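Section 2: Baking your first loaf in the Brirkent

I wrote this bit of the guide because the booklet that came in my box jumped straight from "plug in" to "enjoy", and I ruined a fair bit of flour finding out what goes in between. Everything applies to the standard Brirkent bread maker. If yours is the smaller Gulex, Solange Cormier has covered it in Section 4.

Before you start

Wash the pan and the paddle in warm soapy water and dry them well. Don't put the pan in the dishwasher, even on the top rack. Run the machine empty on Bake for 13 minutes with a window open, then let it cool with the lid up. Mine smelled a bit like a new heater the first time, and that went away.

CAUTION: Leave clear space on every side of the machine and keep it well back from the edge of the counter. It wanders a little when it kneads a stiff dough!

Loading the pan

1. Take the pan right out of the machine. I know it's tempting to pour things in where it sits, but one splash on the element and you'll be smelling burnt milk for weeks.

2. Push the paddle down onto the shaft until it sits flat.

3. Add the water first, then the oil, sugar and salt.

4. Tip the flour in so it covers the water completely. Make a little hollow in the top and drop the yeast in there -- it should stay dry until the mixing starts.

5. Lower the pan back in, turn it clockwise until it clicks, and close the lid.

NOTE: If you're using the delay timer, leave out fresh milk and eggs. Water and a spoonful of milk powder will do the job nicely. 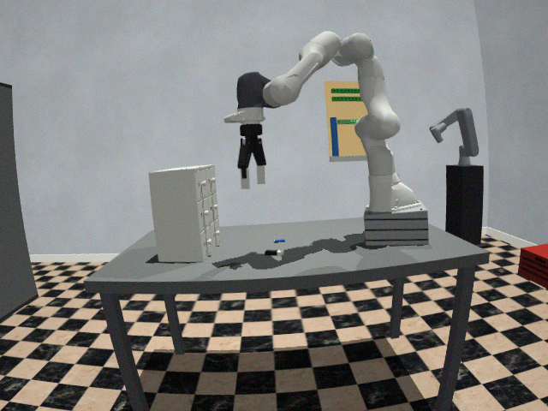

Robot arm over a grey table, gripper open.

Choosing a program

6. Press Menu until you see Basic. I'd stay on Basic for the first few loaves, whatever colour of flour you've got in the cupboard.

7. Pick your crust. Medium is darker than I expected, so my family votes for Light.

8. Press Start and hold it for 2 seconds. A quick tap does nothing (ask me how I know).

9. Ten minutes in, lift the lid and have a look at the dough. You want a smooth ball that's a bit tacky. If it's a puddle, add flour by the spoonful. If it's crumbly and thumping around, add water the same way, then close up again and leave it be.

CAUTION: Don't open the lid once the second rise begins. The top will sink and you'll have a loaf with a dent in it. Still tasty, mind you, and Danica Vukčević swears a sunken one makes the best French toast.

Getting the loaf out

10. When it beeps, press Stop and unplug the machine. Use proper oven mitts on the handle, as a folded tea towel is too thin.

11. Turn the pan over and give it a few firm shakes. Never pry with a knife or a fork or you'll scratch the coating.

12. Check the bottom of the loaf for the paddle before you slice. Let the bread cool on a rack for an hour if you can stand to wait. I usually can't.

Cleaning up and the paddle that won't budge are both in Section 3.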